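Abelardo Inga
ok thread on aluminum sheet because I've had the same argument in my inbox since August and I'm tired of typing it one message at a time

1/ "aluminum" on a drawing tells me nothing. which alloy. what temper. how thick. I'll call you back and ask anyway so just put it on there

2/ short version of the grades we see most in the shop. 3003 = soft, cheap, bends like a dream. 5052 = stronger, still bends fine, good near salt. 6061 = strong, machines great, does NOT like a tight bend in T6

3/ the T6 thing. every month. somebody draws a bracket in 6061-T6 with a zero radius bend and wants to know why it cracked on the outside. it cracked becuase that's what it does

4/ if you need it bent AND strong, open the radius way up, or bend it softer and heat treat after. or just ask if 5052-H32 is enough. it usualy is
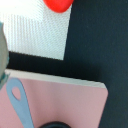 pink board, blue handle

5/ grain direction. yes it matters. rolled sheet has a grain from the mill. bend across it, good. bend along it, more likely to crack. mark it on the print if you care, otherwise we nest for least scrap and you get what you get

6/ had a job for Gonolden, 206 covers, 5052, simple part, four bends. drawing had the grain arrow and the radius and the finish side. took one phone call. I could have cried

7/ then there was the Chambi job, which had none of that, and the file was in inches but drawn in mm. you can guess. we caught it at the laser. 80 blanks already nested tho

8/ film. leave it on!! the plastic film is there so the sheet doesn't get scratched on the brake. people peel it to "check the color" and then complain about marks 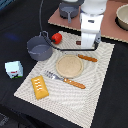
9/ and peel it before it sits outside in the sun for a whole summer or it bakes on and you'll be out there with a plastic scraper and bad words

10/ ok storage. keep it dry, keep it off the concrete, and don't stack it tight if it came in cold off a truck. water gets pulled between the sheets and you get white stain. it's oxide, it doesn't mean the sheet is ruined, but good luck anodizing over it

11/ also keep it away from the carbon steel rack. steel dust gets pressed into the surface and then you have little rust freckles on a metal that isn't supposed to rust. customer calls. every time

12/ same for wire brushes. separate brush for aluminum, write AL on the handle, hide it

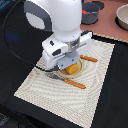 Can I use plain zinc-plated steel screws in aluminum sheet outdoors?

Indoors you'll be fine for years, outdoors I wouldn't, the zinc goes first and then the steel starts rusting. Use aluminum rivets, or stainless with a nylon washer under the head if it's anywhere wet. Near the ocean ask somebody who does boats.

13/ getting that one a lot so there it is

14/ gauge numbers. please stop. 16 gauge aluminum and 16 gauge steel are not the same thickness. different charts. write the decimal. .063 is .063 everywhere

15/ quoted a thing for Plestirar last year, "14 ga", nothing else. we quoted one thickness, they meant the other. $3871 on the quote, closer to 4000 once it got fixed, and we ate the difference. so now I ask

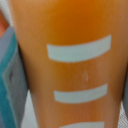

16/ and weight, since that's the next question. aluminum is about a third of steel for the same size. but it also flexes about three times as much so you go thicker, and some of the savings walk back out the door. still lighter in the end most times

17/ finish. mill finish is not a finish. it's what came off the roll. if you want it to match from part to part say brushed or anodized or powder and say which side

18/ anodizing won't hide scratches btw. shows them off if anything. powder hides more. not dents tho

19/ the Brasine guys asked me for a one-page version of all this to tape up by the brake. working on it. will post when it's done, prob tonight after 9 if the phone stops

20/ replies open, send me your worst drawings, cover up the customer name first pls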